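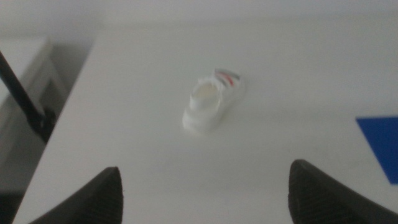
About the Wokine Gripper Lab

We try out grippers for people who have to pick one. That's the short version, and it covers most of our week. Small manufacturers, repair shops, packing outfits and the odd college department send us a list of things they need a robot to pick up, and we put different fingers, arms, cameras and controllers in front of those things until we can say which setup we would buy with our own money.

We don't sell grippers. We don't take a cut from anyone who does. We just really like this work, and we have found there is no shortage of people who would like somebody else to do it for them!

How we got going

Wokine started as a side bench in a machine shop. Audrey-Anne Cloutier was looking after two arms there and kept getting the same phone call from other shops in the area: we bought a gripper, it looked great in the demo, and it won't hold our part. She began asking callers to mail her the part. Then they began mailing her the gripper too, and after a while the shelf over the bench was full and the shop wanted its bench back.

There are four of us now. Audrey-Anne still runs the trials and still opens most of the boxes herself (she says it's the best part of the job, and the rest of us have stopped arguing). The others handle controllers and wiring, camera work, and the reports. Everyone takes a turn at the bench, including the person who writes the reports, and the reports have gotten a lot better for it.

What we work on

Most of what comes in falls under one of these headings.

Finger shape and pad surface. Pointed or blunt, stiff or springy, smooth or textured. We could talk about pads all day. A pad that grips a molded box beautifully may do nothing useful on mesh fabric, and a finger that slides neatly under a thin sheet can be a poor choice for anything round.

Camera placement. A camera on the wrist sees what the fingers are about to do. A camera set off to the side sees where everything is. We run both whenever the customer's budget allows it, and we compare what each one would have told the controller at the same moment. White items on a white surface are a favorite of ours, because the edges nearly vanish and you find out quickly how much a vision setup has been leaning on easy contrast.

Controllers. We keep a Sonport controller and a Boychuk controller on the same bench and move the same arm between them. They have very different ideas about how to close a gripper slowly. We like them both, for different jobs, and we'll tell you which jobs if you ask.

Awkward items. Shoes, sheets, soft pouches, straps, things with a hole in the middle. If your item has a top side and the robot keeps finding it on its side, we would love to see it.
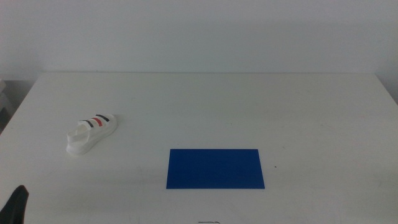
Page last changed: January

How a trial runs

You fill in the request form and tell us what you're picking up, how it arrives and where it has to go. We read every form on Tuesday and write back with questions. There are always questions. People tend to describe the item very well and leave out the surface it sits on, and the surface matters more than you might think.

Once we agree on the items, we set up a plain table and start with very little on it. One soft item and one flat item make a good opening pair, a small shoe and a blue sheet for instance, with plenty of open space between them. Crowding comes later. If a gripper can't manage a shoe with room on every side, we want to know that before we start adding neighbors.

Each gripper gets the same item positions and the same lighting. We turn the item, lay it on its side, move it closer to the base, move it out to where the arm has to stretch. Then we change the fingers and go through it all again. A full trial with us covers 13 item positions for each set of fingers, and yes, it gets repetitive, and yes, we still get excited when a new set of pads does something the old ones couldn't.

Every attempt goes into the log, good or bad. The trial log stood at 2066 attempts when we last tidied this page, and customers can read their own part of it line by line. We don't trim out the misses. A miss with a clear view from two cameras is often the most useful thing in the whole report, and we've had customers change the shape of a tray after looking at one and never buy a new gripper at all. We count that as a good outcome.

What you get from us

A written report in everyday words, the video from each camera, your part of the log, and a call with whoever ran the bench. The report names the setup we would choose and says what we didn't like about it. There is always something we didn't like about it.

We'll also tell you what we couldn't test. Our bench is good for small and medium items on a flat surface. We don't do heavy lifting, food or anything that has to stay sterile, and for conveyor work we usually send people on to Pellevetti, who have the floor space and know belts far better than we do.

Our bench

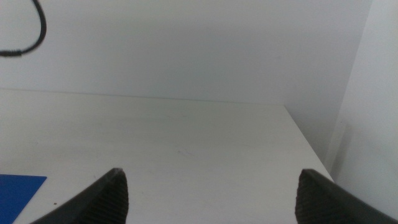
We keep the test area plain on purpose. White walls, a white top, even light, and as little else as we can get away with. It makes comparing one camera against another much simpler, and it means that when a result changes, there are fewer things to go looking for. Between items we like to bring the open fingers down near bare tabletop and check how the tips line up with each other from the wrist view. It takes a minute and has saved us whole afternoons.

The top does pick up marks over time. We wipe it down between customers and note any scuffs that won't come off, so that anyone going through the video later knows they belong to the table.

Fingers and pads are kept in labeled drawers, including the ones we have given up on. Visitors are welcome to go through them. Some of our best talks have started with somebody holding up an odd finger and asking what on earth it was for.

Visiting and getting in touch

If you have an item that keeps getting dropped, squashed or missed, send us the form and put a few words in about what you've already tried. If you would rather come and watch, say so on the form and we'll find a time when the bench is running. Students are very welcome, and so are people who just want to see a few grippers side by side before they spend anything.

Please don't mail items before you've heard back from us. The shelf is full again.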